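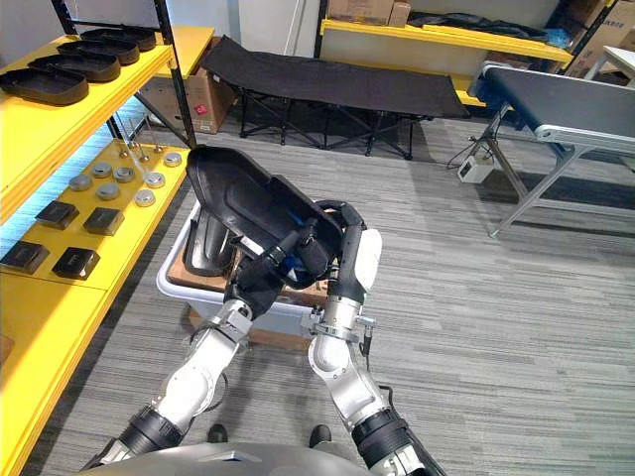
1. Angaben zur Begehung

Objekt: Lager- und Kommissionierbereich, Standort Mosach
Betreiber: Dratero
Prüfumfang: Regale, Kleinladungsbehälter, Verkehrswege, Bodenbelag
Datum: 23. August 2023
Prüfer: Wahyudi Govindasamy
Vorangegangene Begehung: Juli, Protokoll liegt der Bereichsleitung vor

Bewertung: i. O. = in Ordnung; M = Mangel, Abstellung mit Frist; H = Hinweis ohne Frist; n. g. = nicht geprüft

2. Regale

2.1 Standsicherheit, Ständer lotrecht: i. O.
Bemerkung: Gelbes Regal mit schwarzen Ständern, keine Verformung an den Ständern festgestellt.

2.2 Belastungsangabe angebracht und lesbar: M
Bemerkung: Das Schild am Regal im Nebengang fehlt weiterhin. Der Mangel war bereits im Juli aufgenommen. Nach den Unterlagen der Firma Skestasley beträgt die zulässige Fachlast 80 kg; die Angabe ist dauerhaft am Regal anzubringen.

2.3 Lagerung der schwarzen Schalen auf dem obersten Boden: H
Bemerkung: Die länglichen Schalen liegen dort in einer schrägen Reihe. Es wird empfohlen, sie parallel zur Regalkante auszurichten und vollständig auf die Bodenfläche zurückzusetzen.

2.4 Kleinteile auf dem mittleren Boden: M
Bemerkung: Runde Metallscheiben liegen ohne Behältnis verstreut auf der Fläche, davor schwarze quadratische Blöcke. Runde Teile sind gegen Wegrollen zu sichern — flache Einsätze mit Rand genügen. Die Blöcke dürfen offen liegen bleiben, sofern sie von der Vorderkante abgerückt werden.

2.5 Schwere Teile in den unteren Ebenen: i. O.

2.6 Verankerung an der Wand: n. g.
Bemerkung: Zugang zur Rückseite am Tag der Begehung nicht möglich. Nachprüfung durch den Betreiber, Ergebnis schriftlich.

3. Behälter und Ladehilfsmittel

3.1 Zustand der weißen Kunststoffbehälter, Rand unbeschädigt: i. O.
Bemerkung: Stichprobe von 25 Behältern, keine Risse oder Ausbrüche am umlaufenden Rand.

3.2 Einlagen aus Karton: H
Bemerkung: Kartoneinlagen sind zulässig. Aufgeweichte oder eingerissene Zuschnitte sind auszutauschen. Eine Wechselfrist ist in der Betriebsanweisung bisher nicht genannt.

3.3 Unterlage unter Behältern auf dem Boden: M
Bemerkung: Der Behälter steht auf einer Kartonunterlage, die unter dem Rand hervorsteht. Die Unterlage ist auf das Maß des Behälters zuzuschneiden oder zu entfernen (Stolperstelle).

3.4 Füllhöhe, Schalen nicht über den Rand gestapelt: i. O.
Bemerkung: Hochkant eingestellte Schalen sind zulässig, solange sie an der Behälterwand oder der Einlage anliegen.

3.5 Kennzeichnung nach Liste Raju: H
Bemerkung: Rund 3100 Schalen sind im Bestand geführt. Die Zuordnung von Behälter und Artikelnummer ließ sich an einzelnen Plätzen nur über die Liste nachvollziehen. Eine Beschriftung an der Stirnseite wird angeraten.

4. Boden und Verkehrswege

4.1 Bodenbelag eben, keine abstehenden Kanten: i. O.
Bemerkung: Grau gestreifter Teppichboden, im geprüften Abschnitt ohne Beanstandung. Auf die erhöhte Staubbindung wird hingewiesen; das Reinigungsintervall ist entsprechend festzulegen.

4.2 Abstellflächen markiert: M
Bemerkung: Für am Boden abgestellte Behälter besteht keine Markierung. Abstellflächen sind so anzulegen, dass der Zugang zum Regal frei bleibt.

4.3 Beleuchtung im Griffbereich: i. O.

4.4 Fluchtweg frei: i. O.

5. Zusammenfassung und Fristen

Festgestellt wurden 4 Mängel (Nrn. 2.2, 2.4, 3.3 und 4.2). Die Mängel 2.4 und 3.3 sind unverzüglich abzustellen, die übrigen innerhalb der mit der Bereichsleitung vereinbarten Frist. Die Abstellung ist auf dem Rückmeldebogen zu bestätigen. Der wiederholt festgestellte Mangel 2.2 wird zusätzlich der Geschäftsführung angezeigt.

Für das Protokoll: W. Govindasamy
Verteiler: Bereichsleitung Lager, Fachkraft für Arbeitssicherheit, Ablage Mosach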